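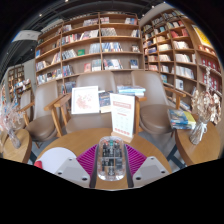 I've been mad about rockets since I was small enough to think the fins did the pushing, so when an amateur group building a sounding rocket called Lilis told me I could come along for a recovery test, I'd said yes before I'd looked up where it was. It was 611 kilometres away. I packed a hat, too many muesli bars and a notebook, and set off in the dark.

People who don't follow this stuff tend to assume the hard bit is going up. Going up is loud and it's dangerous and I wouldn't want to do the plumbing, but the maths is old and the books are good. Coming back down in one piece is where small teams lose their hardware, their savings and quite a lot of sleep. A rocket the size of a street light that's been to the edge of anything interesting arrives back in thick air sideways and spinning, and then you ask a bag of folded nylon to come out politely at exactly the right moment!

Lilis is a two-stage design, at least on paper. Only the lower stage exists so far, and only the lower stage is meant to be saved. It burns paraffin wax and nitrous oxide, a combination that will never win a specific impulse contest but has the great charm of being stuff you can store in a shed without frightening the neighbours. (Nitrous does deserve respect. I got a long safety talk about it and I'm glad I did.) The wax melts as it burns and sheds little droplets into the flame, so you get a decent amount of thrust from a fat, simple grain with one hole down the middle.

The motor gets tested on a stand called Werner, a big ugly frame bolted to a concrete slab, and I fell in love with it straight away. It's been welded, cut apart and welded again so often that you can read the history of the project in the bead quality. The early ones look like chewing gum. The newer ones are lovely. Werner holds the motor flat on its side and pushes against a load cell, and the whole crew stands behind an earth bank a long way off and listens.

## The parachute argument

Now, the parachutes. Every rocket group I've ever met has a parachute argument and this one's had been running since September. Half of them wanted one big canopy, held in a tight bundle by a ring that slides down the lines and slows the opening. The other half wanted 3 smaller ones, on the grounds that you can lose one and still land something worth keeping.

I came down firmly on both sides, depending on who was driving. A cluster does give you a spare. It also gives you more ways to tangle, and the canopies fight each other for clean air, so you don't get the full benefit of all that cloth. One big canopy is tidy and light, and if it goes wrong you're digging. I did a fair bit of reading on reefing that night and ended up more confused, though I can now draw you a very nice diagram of a skirt ring.
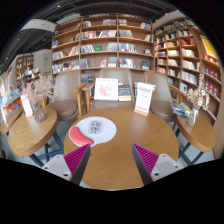 *The round table in the reading area.*

What settled it, for the moment anyway, was the release valve. The nose section is pushed off by a shot of cold gas, and the valve that lets the gas go is made by a small firm called Burnico. It's a beautiful little thing, heavier than it looks, and the group could afford 2 of them. Three canopies in separate bays would have needed a valve each. One bay with a backup valve needed only the pair. So the big canopy won on the budget, as these things so often do, and half the crew are still grumpy about it.

## Out to Man

The drop site is called Man. It isn't a town so much as a gate, a windsock and a lot of flat red ground, and it's perfect. For this test there was no motor at all, just a dummy stage filled with sand to match the empty weight, carried up under a balloon and let go at 2000 metres. I loved that. There's something very cheering about grown adults spending a morning weighing sand.

We waited ages for the wind. Someone had a kettle going off the back of a ute, and I learned more about shock cord in that hour than I have from any textbook. Use more than you think, was the general feeling, and fold it so it can't whip. Keep anything sharp well away from it. One of the crew had lost a whole rocket years ago to a single untaped bolt end and still carries the bolt.

The drop itself takes no time. You see the speck come away from the balloon, you hear the countdown on the radio, and then you're squinting and your eyes are watering and you can't tell whether the white dot is cloth or glare. It was cloth! The ring came down the lines a touch slower than they'd hoped, the canopy sat half open for a worrying few seconds, then it filled all at once and the sand-filled tube swung underneath it like a church bell.

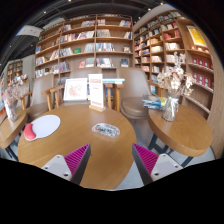 It came down a fair walk from where we'd parked, and we all went, me included, kicking through saltbush in the wrong shoes. One dented end cap. No torn panels. The primary valve had fired and the backup hadn't needed to, and the person who'd packed the canopy sat down in the dirt beside it and started checking every seam by hand before anyone was allowed to fold a thing.

The slow ring bothers them more than it bothered me. At this height it doesn't matter, but the real stage will be coming in faster and the load when the canopy opens goes up with the square of the speed, so a small hesitation down low could be a ripped line up high. They're going to try a smoother ring first, then different lines if that doesn't help. After that the stage goes back on Werner for a full-length burn with the recovery bay attached, mostly to find out what all that shaking does to a carefully packed parachute. I've asked to come back for it, and I've bought better shoes.

*First published 24/01/2021*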